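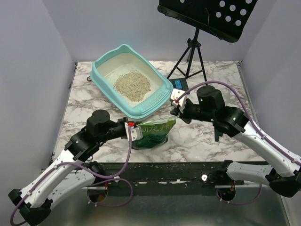

Chapter 5
Showing a Robot a Task

5.1 Two ways to demonstrate

A demonstration is a recorded run of a task in which a person supplies the motion. The record holds the joint positions of the robot, the state of its grippers, the commands sent to it, and the camera images taken at the same instants. A learning method then fits a policy to many such records. Chapter 4 treated the fitting step as given data. This chapter deals with how the data come to exist.

Two methods are in common use. In hand guiding, also called kinesthetic teaching, the operator takes hold of the arm and moves it through the task while the motors carry only the weight of the links. In remote control, or teleoperation, the operator moves a separate input device and the robot follows. The input device may be a joystick, a tracked handle, or a smaller arm with the same joint layout as the robot. When the layouts match, each joint angle can be copied directly and no inverse kinematics are needed.

Hand guiding gives the operator a direct sense of contact forces. It has two costs. The operator's hands and body enter the camera images, where they will be absent when the policy runs. Also, one person can seldom guide two arms at once with enough precision to keep hold of something soft between them. For work with two arms, remote control is the usual choice, and most of this chapter assumes it.

5.2 A working case

The chapter returns several times to the handling of an open bag of granular material, such as cat litter, above a shallow tray. The task looks simple and exercises most of the difficulties of the subject. The bag has no fixed shape. Its opening closes if the grippers come together and its rim is strained if they separate. The contents shift as the bag tilts, so the load on each arm changes during the motion. Spilled granules stay on the table and alter the starting state of the next run unless the table is swept.

Two arms gripping opposite sides of the rim form a closed chain through the bag. The operator must keep the distance between the grippers within a narrow band while turning both. In the Stitbridge exercises at the end of the chapter, this distance is plotted for each run and used to reject poor ones.

Camera placement matters as much as arm control. A fixed camera gives the relation of the bag to the tray and to both arms. A camera at the wrist gives the region near the fingers in more detail, and its view moves with the hand. Each loses sight of something the other may retain. A wrist view is often partly filled by the fingers and by whatever they hold, and a policy trained on that view alone may have little evidence of where the tray is.

Objects with no part in the task may also be within view. A scoop, a building brick on its baseplate, or the foot of a stand will enter the training images along with the tray. If such objects keep the same positions in every run, the policy can come to depend on them.
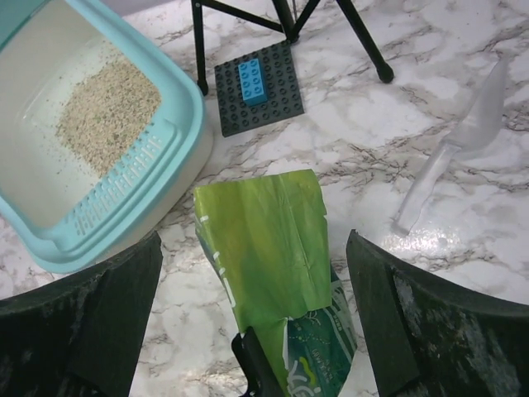

Why should the demonstrator use the same camera views that the policy will receive?

The demonstrator may otherwise act on information that the policy never gets. A person who looks past the screen and sees the far side of the bag will correct for things missing from the recorded images, and the policy is then asked to reproduce corrections with no visible cause.

5.3 Timing and records

Let the recorder sample at a fixed rate. Every sample must pair an image with the joint state at the moment of exposure. An offset of 3 samples between the two streams is enough to spoil the learning of a grasp, although the replayed video will look correct. The Trudov format used in this book stores a time stamp for each stream separately and leaves alignment to the reader. The older Brokel format stores one time stamp per sample and cannot be corrected afterward.

The data set supplied with the chapter, named Poojary, contains 231 runs of the bag task. Of these, 16 are marked as failed and are kept for Section 5.6, where failed runs are used to train a detector. They should be left out of the exercises in Section 5.4.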